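Lirnon Tischgreifen: Datensatzbeschreibung

Stand: Mo 21. Mai

Kurzfassung

Der Datensatz enthält teleoperierte Demonstrationen für das Greifen und Ablegen von Alltagsgegenständen mit einem einzelnen Arm und einer mehrfingrigen Hand. Zielgruppe sind Arbeiten zum Imitationslernen mit Bild- und Gelenkdaten. Umfang: 1273 Episoden, verteilt auf 9 Aufgabenvarianten. Sprache der Aufgabentexte: Deutsch und Englisch.

Ansprechpartner: Saeed Arabzadeh (Aufnahme), Seon-mi Cho (Annotation), Junpei Imai (Konvertierung und Prüfskripte)

Aufbau

Aufgenommen wurde in Grestesau an einem Tisch mit grauer Platte und heller Holzkante vor einer dunkelgrauen Wand. Die Blickrichtung der Kopfkamera geht über den Tisch nach hinten, der Arm kommt von rechts unten ins Bild. Die Beleuchtung ist reine Raumbeleuchtung ohne Zusatzlampen. Helligkeit und Weißabgleich der Kamera sind fixiert.

Die Grundbelegung besteht aus Banane, Getränkedose, Trauben und einem weißen Kunststoffbehälter. Der Aufgabentext nennt jeweils einen Zielgegenstand; die übrigen gelten als Ablenker und dürfen nicht verschoben werden. In der Variante "dose_greifen" umfasst die Kontaktphase den Abschnitt von der ersten Berührung bis zum Abheben.
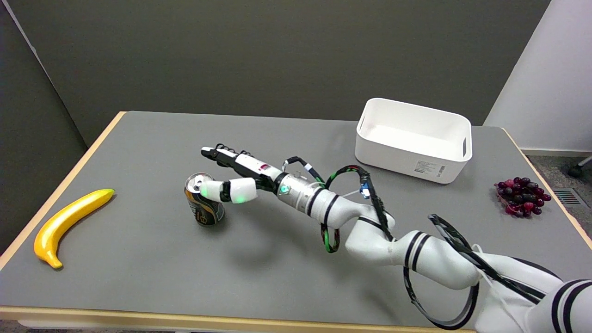 Chak-lun Kan merkt dazu an, die Kontaktphase sei in Version 0.3 zu früh gesetzt worden: Maßgeblich war dort der Abstand der Fingerspitzen zum Objekt, was bei hohen, schmalen Gegenständen regelmäßig einige Bilder vor dem Kontakt auslöst. Er schlägt vor, den Motorstrom des Daumens als zweites Kriterium zu verwenden. Der Vorschlag ist ab Version 0.4 umgesetzt. Ältere Phasenmarken liegen weiterhin im Feld phase_alt.

Episodenstruktur

Jede Episode ist ein eigener Ordner mit fortlaufender Nummer. Inhalt:

kopf.mp4: Farbbild der Kopfkamera
zustand.parquet: Gelenkwinkel von Arm und Hand, Motorströme, Zeitstempel
aktion.parquet: Sollwerte der Teleoperation
meta.json: Aufgabentext, Variante, Kürzel der bedienenden Person, Erfolg ja/nein
phasen.json: Anfahrt, Kontakt, Transport, Ablage, Rückzug

Zustand und Aktion sind auf die Zeitstempel der Kamera interpoliert. Rohdaten ohne Interpolation gibt es auf Anfrage. Episoden, bei denen die Verbindung zur Bedienstation abgerissen ist, wurden entfernt. Fehlgriffe sind enthalten und mit erfolg=false markiert.

Anfahrt

Die Anfahrt beginnt mit der ersten Sollwertänderung und endet mit dem Kontakt. Die Hand ist in dieser Phase geöffnet. Je nach Armstellung verdecken Handgelenk und Kabel einen Teil des Behälters, gelegentlich auch den Zielgegenstand. Verdeckungen sind nicht annotiert. Wer Objektpositionen aus dem Bild schätzt, sollte das erste Bild der Episode verwenden, in dem der Arm in Ruhestellung steht.

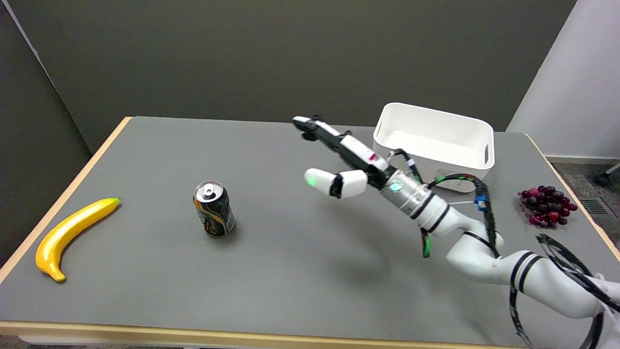

Foto: Gerardo Buenaventura / Projekt Lirnon

Teilmengen

Training, Validierung und Test sind nach Aufnahmesitzung getrennt, damit keine nahezu identischen Tischbelegungen in zwei Teilmengen vorkommen. Die Testmenge umfasst 111 Episoden. Die Zuordnung steht in splits.csv und sollte für vergleichbare Ergebnisse nicht geändert werden.

Bekannte Einschränkungen

Ein Standort, ein Tisch, ein Arm. Eine Übertragung auf andere Hintergründe wurde nicht untersucht.
Die Dose steht am Episodenbeginn immer aufrecht. Liegende Dosen kommen nur nach Fehlgriffen vor.
Kraftwerte an den Fingerspitzen fehlen. Der Motorstrom ist ein grober Ersatz und driftet bei langen Sitzungen.
Bei den Trauben ist der Anteil misslungener Griffe deutlich höher als bei den anderen Gegenständen.

Laden

Das Paket tirnley liest die Ordnerstruktur direkt:

from tirnley import Episoden
daten = Episoden("lirnon_tisch", teil="training")

Für die Umwandlung in das Courtois-Format liegt das Skript nach_courtois.py bei. Es benötigt über 4000 MB freien Arbeitsspeicher und überschreibt vorhandene Zieldateien ohne Rückfrage.

Geplant

Im Juli folgt Version 0.5 mit überarbeiteten Phasenmarken für die Ablage. Fehlerhafte Episoden bitte mit Ordnernummer und Version an Seon-mi Cho melden.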